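Pellgate Hospital Library and Reading Rooms
Frequently Asked Questions

Last updated 5/9/23

Who may use the library?

The library is open to all employees of Pellgate Hospital, to students on placement, and to patients and their families. Members of the public may use the ground floor reading room on presentation of photo identification. Borrowing privileges are limited to employees and students.

How do I obtain a borrower's card?

Complete the registration form at the Esine Desk, near the main entrance. Employees should bring their hospital badge. Students should bring a letter from their school stating the start and end dates of the placement. Cards are issued at the time of application.

How many items may I borrow?

Employees may borrow up to 12 items at one time and students up to six. Bound journals, atlases and items marked "Reference" may not leave the building.

What does the collection contain?

The general collection holds 4,000 volumes on medicine, nursing, nutrition and hospital administration. The Matar Collection, given to the hospital by the Matar family, adds 2,389 titles on the history of surgery and anatomy. A small shelf of fiction and biography is kept in the reading room for patients.

May I consult the Matar Collection?

Yes, by appointment. Requests must reach the library at least two working days in advance and should list the titles required. Readers are asked to use pencil only and to leave coats and bags in the lockers provided. Food and drink are not permitted in the Matar Room at any time.

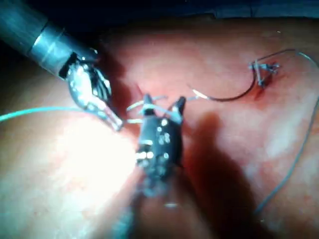 How long may I keep a borrowed book?

The standard loan period is 21 days. A loan may be renewed twice, in person or by telephone, unless another reader has placed a hold on the item. Books on hold must be returned by the original due date.

Are there fines for late returns?

The library does not charge daily fines. Borrowing privileges are suspended once an item is 14 days overdue and are restored when it is returned. Items not returned after 60 days are treated as lost, and the borrower is billed for the replacement cost.

Can I search the catalog from home?

The Trirketti catalog may be searched from any computer without a password. Access to electronic journals from outside the hospital requires a staff or student account. Patients and visitors may read electronic journals at the terminals on the ground floor.

May I make copies?

Copying for private study is permitted within the limits of copyright law. Material from the Matar Collection is copied by library staff only. Fragile volumes may be refused.

Does the library accept donated books?

Donations are considered in October of each year. Please send a list of titles before bringing any books to the building. The library reserves the right to decline material or to pass it on to other institutions. Textbooks in superseded editions cannot be accepted.

Can library staff answer questions about my treatment?

Staff can help readers find published information but cannot interpret it or offer medical advice. Questions about diagnosis or treatment should be directed to the reader's own physician.

Whom should I contact with a question not answered on this page?

Please write to Dariusz Nowakowski, Head of Reader Services, in care of the Esine Desk. Written inquiries are answered in the order received.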